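Accueil > Lettre interne > Atelier de Revside

Nous utilisons des cookies pour mesurer la fréquentation du site. Accepter | Refuser

Petites pièces : le tri continue

30/04/2018

Le rangement commencé à l'atelier de Revside avance bac par bac. Melahat Soylu a repris la liste, qui compte 1041 références, dont quelque 70 sans emplacement fixe. Les petits emballages vont désormais dans un bac en carton, un seul article à la fois, avant d'être enregistrés. 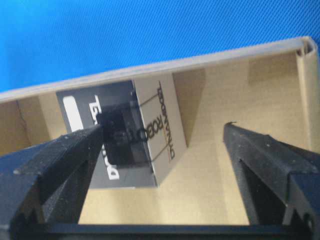 Les articles déjà sortis de leur boîte suivent un autre circuit. On les pose dans un bac en plastique blanc et Güven Dönmez leur attribue une place dans les six armoires du fond.
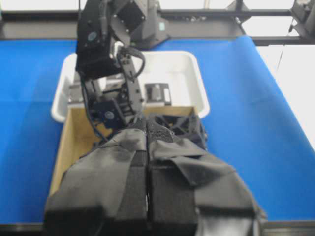

Les pièces imprimées en 3D seront traitées en août, avec le stock de Dravesau. D'ici là, merci de ne rien empiler dans les bacs et de remettre les étiquettes décollées à Melahat.

À lire aussi
- Dravesau : nouveaux horaires du magasin
- Inventaire de Plorkunwood, deuxième partie
- Impi Ruotsalainen rejoint l'équipe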